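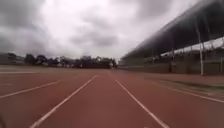
Track surface, straight, looking toward the tree line.

2 min read

September 2019

Second round of drainage checks on the infill samples. Esperanza Salcedo brought over the last of the Gallardo granulate on her way back from Nulville, so we now have enough to finish the set without ordering more.

Sieved all of it again before starting. The July batch had too many fines in it and I don't trust those numbers. Discarded what went through the smallest mesh, bagged and labeled the rest by source.

Poured new test pads with the Holano binder, same mix as last time. Trowel kept dragging at the corners. Wiped it with a little soapy water between passes and it went better, but pad 10 still has a rough edge and I'll leave it out of the hardness readings. Room was at 69 F when I poured. Covered everything with plastic film and left it overnight on the long bench.

Drain times, one liter of tap water through each pad, column clamped at the same height:
Gallardo, coarse - 19 seconds
Gallardo, fine - did not clear, stopped the clock and tipped it out
Prillumcombe, mixed - 69 seconds, then 69 again on the repeat

The fine one is odd. Esperanza thinks the binder pooled at the bottom and sealed it. Cut the pad in half with the bread knife and there is a shiny skin on the underside, so she is probably right. Next time turn the molds after an hour, or put mesh under them.

The gasket on the column is leaking again. Wrapped it with tape, which held for the two Prillumcombe runs. Need a proper one, same diameter, thicker if they have it.

Also the balance drifts when the fan is on. Turn the fan off before weighing and wait for the reading to settle. I redid the dry weights for pads 2 through 10 and crossed out the old ones on the sheet - use the column in blue ink.

To do:
- gasket
- repour Gallardo fine with mesh underneath
- ask Prillumcombe what the mix ratio is, the bag doesn't say
- hardness readings after a full week of cure
- return the borrowed clamps to Esperanza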